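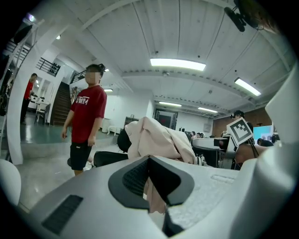
Dee Hemon, home & garage tips
2 min read

Concrete floors. Get a lot of mail on these so quick rundown, no particular order.

Sweep before you mop. Always. Grit plus water is just mud and you'll push it into every corner. Soft push broom, not the stiff yard one. Start at the back wall and work to the door.

Oil spots: cat litter, the cheap clay kind. Pour it on, grind it in with your shoe, leave it overnight. Sweep up, do it again if theres still a shadow. Then dish soap and hot water with a nylon brush. Wire brush leaves little bits that rust, ask me how I know.

No vinegar on bare concrete! It etches. Same for lemon anything. I use a splash of plain dish soap in a bucket, and rinse twice or it gets sticky and grabs dirt.

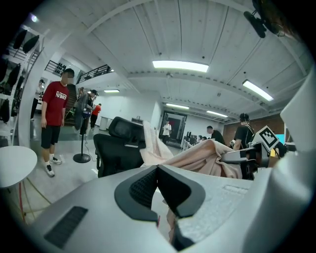

and change the rinse water more than you think. Gray bucket, gray floor.

Paint drips, let them dry all the way, then a plastic scraper held low. Latex pops off mostly. Tape gunk: hair dryer for a minute, scrape, wipe with a bit of mineral spirits on a rag. Window open. Rag goes outside flat to dry, never balled up in the trash.

Damp patch that keeps coming back? Tape down a square of plastic, all four sides, check it next day. Water under the plastic means its coming up from below and no sealer from the top will fix that.

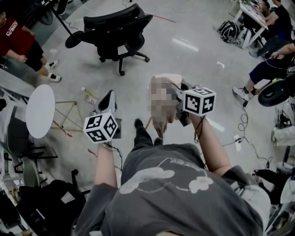

Pale gray concrete, seen from directly above.

Sealing. Wait till its bone dry, two thin coats, old socks over your shoes. Wait 30 minutes before you even think about touching up teh edges. Furniture goes back in last, felt pads on the feet.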